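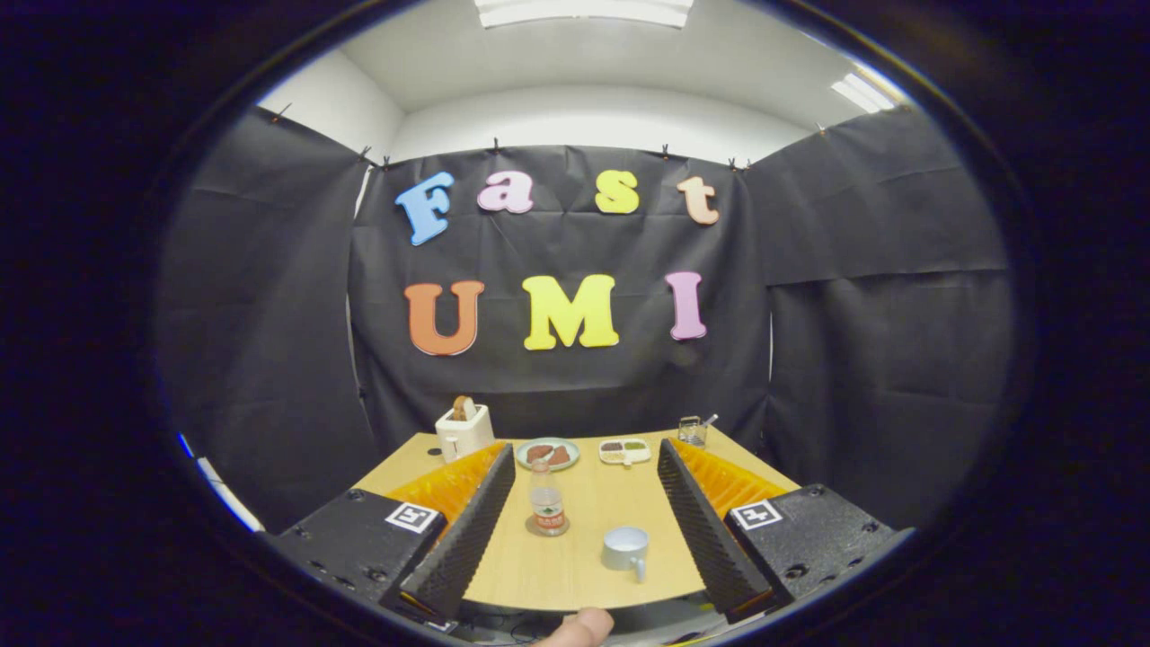
Walking holidays: guided group or do it yourself?

Leltwood Walkers' Forum > Trips and Holidays > Trip Planning

marshmallowboots
Evening all. I'm trying to decide between a guided walking week and a self-guided one for me and my sister in September, and I've now read so many brochures that I can't tell one hillside from another. The one we like best is the Gedell coast week (six nights, five walking days, bags moved for you). They do it both ways. Guided is with a group of up to 14 and a leader, self-guided is the same hotels near enough but you get a route pack and off you go.

The guided one costs £278 more each, which for the two of us is a fair old lump of money. I'm a decent map reader. My sister isn't, but she's good company and carries the sandwiches. We've both done plenty of day walks at home, ten miles is fine, twelve is fine if there's cake at the end of it.

Has anybody done it either way? What did you think of the food, the hotels, the climbing? I'm told there is one nasty day with 400 metres of up before lunch. Any opinions welcome, even rude ones.

old_trimitz_hand
Self-guided, every time. I did Gedell on my own two years back and had the best week I've had in ages. You set off when you like, you stop when you like, and if you want to sit on a wall for an hour looking at boats then there's no one standing over you tapping their watch.

The nasty day is day three, up out of the harbour and over to the lighthouse. It's steep but it's all steps, and there's a bar at the top run by a very grumpy man who does a lovely tomato omelette. Set off by eight and you'll have it behind you before it gets warm.

Save the money and spend it on a nicer room.

PuddleJen
I'm going to disagree with that, sorry! We did the guided week last autumn and it was the leader who made it. Ours was called Dalia Bennani and she knew every single person in every single village. We got taken into somebody's kitchen to try fig jam, we got shown a chapel that's normally locked, and when the path by the second beach had slipped she just took us round another way without any fuss. With a route pack I'd have been stood there scratching my head.

Also the evenings. If there are only two of you it can get a bit quiet by night four (I love my husband but we had run out of things to say by about the Tuesday on our last self-guided one). With a group there's always someone to have a drink with.

old_trimitz_hand
Jen, that's fair about the chapel, I walked right past it and thought it was a shed. But you do get what you're given with a group. One bad apple and you've got them for the whole week, breakfast included.

PuddleJen
We did have one. He'd done everything higher and faster somewhere else. You just walk at the other end of the line.

kestrel_and_flask
Can I ask what the pace is like on the guided one? I looked at it and they grade it 3 out of 5, which tells me nothing at all. I had a 3 with a different company that was a stroll along a canal, and another 3 where I was on my hands and knees.

PuddleJen
I'd say steady. She stopped a lot, for views and for stories, and she always waited at junctions. The slowest in our group was a lady in her late seventies with two sticks and she did every day bar one. The days are shortish really, nine or ten miles. It's the ups and downs that get your knees, especially coming down into the coves where it's all loose stone. Take poles even if you think you don't need them.

kestrel_and_flask
Thanks, that's more use than the whole brochure.

marshmallowboots
This is brilliant, thank you. Can I be a pain and ask about the route pack? Is it a proper map or one of those stapled booklets that says "turn left at the second olive tree"?

old_trimitz_hand
Bit of both. You get a booklet and a map, and the booklet is good apart from day two, where it tells you to follow the wall and there are at least two walls. Go with the lower one. The other one takes you into a farmyard with a dog in it. They also give you the tracks for your phone if you ask, but I never bothered.

wetsocks_again
I'd be more careful about this than some people here. We did it self-guided and got properly lost on day two, the wall business exactly, and ended up coming down in Yagi after dark having missed dinner. It was all right in the end, the woman at the guesthouse found us soup and bread, but my wife was not happy and I got the blame for the entire rest of the week. The waymarks are red and white in one valley and yellow in the next and then they just stop.

I wouldn't say don't do it. I would say get the tracks on your phone, and take a battery for the phone as well.

old_trimitz_hand
What time did you set off though?

wetsocks_again
Half past ten. It was a holiday.

old_trimitz_hand
Well there you are then.

wetsocks_again
I don't see that the time we had breakfast makes the wall any clearer, but fine.

PuddleJen
Boys. The poor woman asked about a map.

tansyfield
Late September or early? It makes a big difference to the swimming. We were there right at the end of the month and the sea was still lovely, warmer than anything I've been in at home, but two of the beach cafes had shut for the year and the little boat back from Yagi was only running in the mornings. If you're relying on that boat on your short day, ring and ask before you set out. The timetable on the quay was for August.

Hotels: first one is plain and clean and over a bakery, so you wake up at five with the smell, which I didn't mind. Yagi is the prettiest, ask for a room at the back. The last one in Trimitz is the fancy one with the pool, and after five days of walking I didn't leave it for a whole afternoon.

Food is fish, fish, beans, fish, and very good. My friend is vegetarian and was given the same aubergine thing on four nights running. She says she still dreams about it, and I don't think in a good way.

marshmallowboots
Ha, my sister hates aubergine, but she'll eat fish till it comes out of her ears. We were thinking the second week, so the boat might still be on its summer times. I'll ring anyway.

Does anybody know if you can mix the two? Like pay for a guide for a day or two and do the others by ourselves? It seems mad to me that it's all or nothing.

kestrel_and_flask
I asked the company this on the phone on Monday, oddly enough, as I'm tempted now too. The chap said they don't do it officially, but if there's a group out in the same week with space they'll sometimes let self-guided people join for a day. He wouldn't promise anything and he wouldn't give me a price. I didn't get the feeling he'd be writing it down anywhere.

wetsocks_again
If you get the choice, join them for day two.

old_trimitz_hand
Now that I do agree with. Day two with the guide, day three by yourselves and early. I can live with that.

PuddleJen
I'd still do the whole week guided! £278 is a lot, I know it is, but ours included three of the dinners and all the picnic lunches, and the bus on the last day. If you add up what you'd spend on those anyway the gap gets a good bit smaller. Check whether the self-guided price has any dinners in it. Ours was bed and breakfast only when we looked.

marshmallowboots
Oh, that's a very good point and I hadn't spotted it. I've just been back to look and you're right, it's breakfast only on the self-guided, and a "light picnic" on one day — whatever that may be. So it's not as far apart as I thought. My sister has now read this thread and says she wants the fig jam.

tansyfield
You can buy the jam in the shop by the church, for what it's worth. Get there before one, they close for lunch and don't always open up again.

One more thing on boots as no one has said it: it's rough limestone most of the way and it eats soles. I took an old comfy pair and they were finished by Trimitz, flapping like a duck. Take the ones with some tread left, and something light for the evenings. You won't need big leather things, it's too hot.

kestrel_and_flask
Is there anywhere to leave a car at the start, or is it better to get the bus from the airport? I can't find a word about it on their site.

PuddleJen
Bus. It's an hour and a half, goes from right outside arrivals and drops you at the harbour. Sit on the left for the sea. There was one car in our group and he had to go back and fetch it at the end by taxi, which cost him more than the bus would have for all of us.

marshmallowboots
Right, we've talked it over and we're going to ring tomorrow and ask for the guided one, if there are two places left in the second week. If there aren't, it's self-guided with the tracks on both phones, lower wall, off by eight. Thank you all so much, I'll come back and say how we got on.

old_trimitz_hand
Have the omelette either way.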